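Drekstead to charge a fee for sofa and mattress pickup

Drekstead residents will have to pay to have sofas, mattresses and other large items taken from the curb starting in November, after the city council approved a new collection plan.

The fee is set at $18 per item. Households now get two free pickups a year.

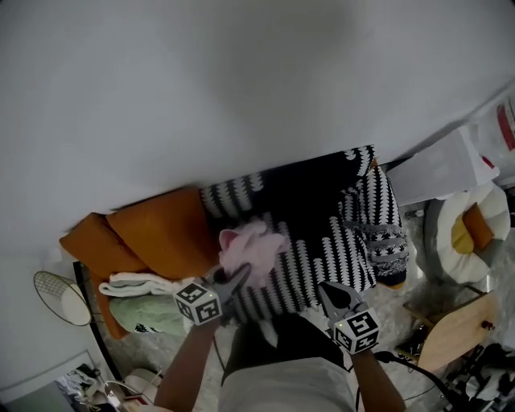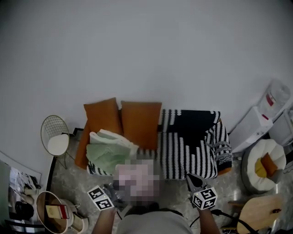
Sofas are among the large items covered by the new fee.

By Nuala Costello
7/21/26

The city picked up more than 2000 large items last year, public works director Bart Coppens told the council. Most were upholstered furniture, and the Skendgate transfer station now has to bag and store those pieces apart from other trash before they are hauled out.

"The cost of handling a couch has gone up a lot faster than the budget," Coppens said.

Throws, pillows and loose cushions are not covered by the fee and can go out with regular trash if they are bagged. Rugs count as large items if they are longer than 11 feet when rolled.

Council member Liudmyla Stasiv voted against the plan. She said renters on Fitzgerald Avenue already find old furniture left on the sidewalk at the end of each month – and she expects more of it. The fine for dumping will go up to $500 at the same time.

Residents can still bring items to Skendgate themselves at no charge. Pickups booked before the end of October will be free, even if the truck comes later.

Comments (3)

tvlad: So the people without a truck pay. Great.

Marcy on Fitzgerald: There has been a recliner outside my building for three weeks. Who do I call?

R. Odum: $18 is less than I paid a guy last summer. Fine with me.

14 shares

Related
Skendgate transfer station hours change
Water main work to close part of Prakow Street
Council delays vote on parking permits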